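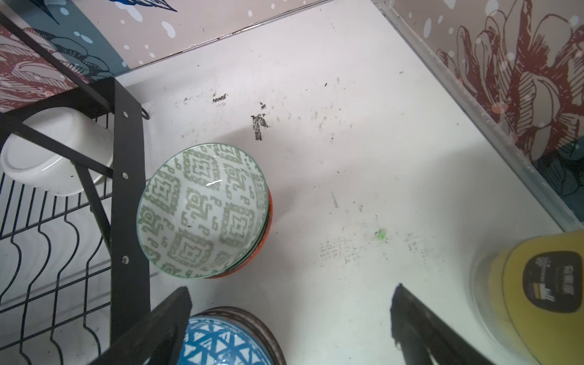

About Morlow

Morlow is a small site for free fan-made fighting games and the stuff that goes with them. Full builds, single characters, stages, screenpacks, sound packs. Running out of a back room in one form or another for years, on this domain since December 2015.

Started by Torben Voß, who had a folder of characters on an old laptop and kept getting asked for the same three files. First version was one long page with links. Half of them broke within a month. So we got our own hosting and have paid for it ourselves ever since.

What's here

At the last tidy up: 389 characters, 100 stages, plus the full builds. Every file on the list has been opened and played by one of us — not for hours, but long enough to see if it crashes on the select screen. If a character only works on an older version of the engine it says so next to the download. If it doesn't say so and it crashes, tell us.

Our own builds are Skulent and Zorkham. Skulent is the big one, 471 MB, four-player team mode, new menus, lots of rebalanced fighters. Zorkham is smaller and slower, more old arcade in feel, runs fine on weak PCs. Both free. Both always will be.

Who does what

Torben Voß — the site, hosting, Skulent builds. Slow with email.

Anneliese Gerlach — sprites and portraits. Also redraws the select screen every time someone adds a row to it. Please stop asking her for free avatars.

Hrefna Lauritsen — sound. Re-records voices, fixes volume levels, made all the Zorkham music.

Nele Rothe — testing and the forum. If your post vanished it was probaly her and there was probably a reason.

Roswitha Lammers — stages, and the Rieger pack, a set of mountain and harbour stages with proper parallax. Best thing on the site if you ask me (Torben). 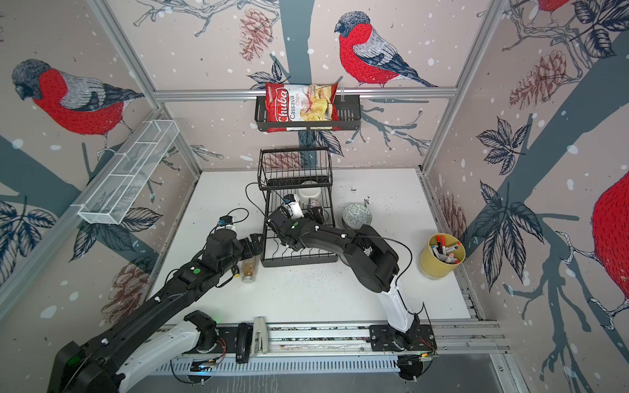
Credits and permission

Most of what we host was made by other people. Readme files stay in the zip, names stay on the page. We don't put our logo on anybody's work. If you made something and want it taken down, write from the address in your readme and it goes, no argument. If you want it updated instead, send the new version the same way.

Edits are marked as edits. We've been caught out on this once or twice in the past and the list has been gone over since.

Downloads

Direct links only. No surveys, no installer, no password on the archive. Speed is capped at 600 KB per second per person, sorry, it's what the hosting allows. Big builds are split in parts for people on bad connections, get all the parts in one folder before you unpack.

Don't re-upload to pages with adverts all over them. Link to us instead.

Sending us a character

Zip it, include the readme, say which engine version. One character per mail. No replies to "add this pls" with nothing attached. Waiting time is a few weeks, longer when a new Skulent is on the way.

Requests

Closed for now. The old list is still on the forum and we do look at it.

Contact

Form at the bottom of any page, or the forum. Move lists are in each character's folder, look there first. For broken links use the red button next to the file, it gets to us quicker then the form.

Page last changed 8 August 2022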